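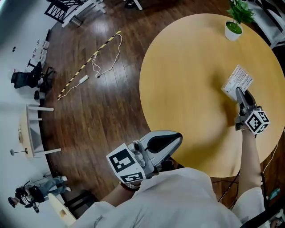

Our reading room on the second floor has been open since March. The room used to be split into two offices. When Teltberg moved out, the partition came down and the dark wood floor was sanded and finished again. The round table was the first piece of furniture we bought for it. It has a light wood top, and the small plant in the white pot has lived on it from the start. A black floor lamp with a round base stands over on the side with the black chairs, next to a small side table. The table came from Verbruggen and cost 281 dollars with delivery, which left enough in the furniture budget for the chairs.

The whole job came to 1470 dollars, not counting the floor. Most of the furniture is secondhand. Lensa Kahsay picked the pieces and kept the list of what was still missing, and the list is now down to a rug and a second lamp.

We left the brick bare. There was a plan to paint it white like the other wall, and two cans of paint were already in the closet, but the vote went the other way. The four sheets of paper on it hang in a row. The white shelving unit stands in front of the brick, with a side table next to it.

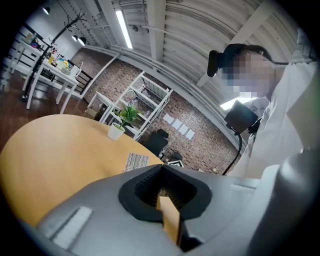
Kalkidan Mersha wrote in to say that the brick was the right call, and that she would still like to see a bench along that side of the room for people who come up to read for ten minutes and don't want to sit at a table. A bench is on the wish list for next year. Nenen quoted us 500 dollars for one in plain pine – more than we want to spend now.

The plant needs water twice a week. Please don't move it to the shelves, where it gets less light. If you use the round table, clear it when you go, including cups. The chairs can go anywhere in the room as long as they are off the walkway by 6 p.m.

A few people have asked about the shelves. They are open on purpose and are meant to stay mostly clear, so that anyone using the room has a place to put things down for the afternoon. Items left there for more than a week go to Fitzgerald Benavides at the front desk. 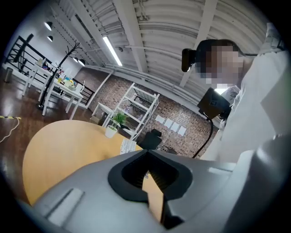
The round table with its plant, and the white shelves against the brick. The coat rack stands between the two white tables.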